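Durier Activity Tables: Frequently Asked Questions

Last updated Aug 24, 2019

What sizes do the tables come in?
There are two. The small table suits one person working seated. The large one has room for two people side by side. Measurements for both are on the product page.

How much do they cost?
The small table is $68 and the large one is $235. The large price includes the legs. The small one is a tabletop only and sits on whatever you already have.

Can I order a different color?
The work surface comes in light blue or cream. The wooden border is the same on both. We stopped making the green surface last year and have none left in the warehouse.

Is the border raised?
Slightly. It stops most round things from rolling off, but a marble with some speed on it will go over. If you sort beads or other very small parts, put a tray on top.

What can I use it for?
Customers tell us they use theirs for sorting, puzzles, clay, and craft kits. Small items and a bowl or two fit with plenty of surface left over. Please don't use it as a cutting board. Knife marks can't be sanded out of the colored part.
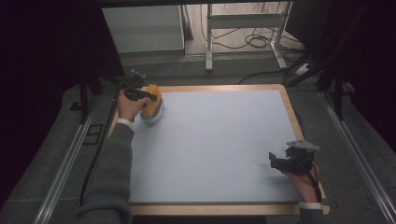 Light-blue surface with wooden border, with a small white bowl and an orange item.

How do I clean it?
Wipe it with a damp cloth and a drop of dish soap, then dry it. Don't soak it, and don't leave a wet bowl standing on it overnight. Pencil comes off with a regular eraser. Permanent marker usually doesn't come off.

Can the wood be oiled?
Yes. Use any clear furniture oil on the border and keep it off the work surface. Twice a year is enough in most homes.

Do you sell bowls and trays?
No. Gutine carries a range that fits our tables, and any small bowl with a flat base works fine.

Where do you ship?
Anywhere in the United States and Canada. Orders go out from our Flemuvport warehouse on weekdays. Large tables ship in two boxes, which sometimes arrive on different days.

What if it arrives damaged?
Keep the packaging and write to Kam-wah Choi in customer service within 14 days. Include your order number and tell us which part is damaged. Replacement borders for the large table are back in stock in September.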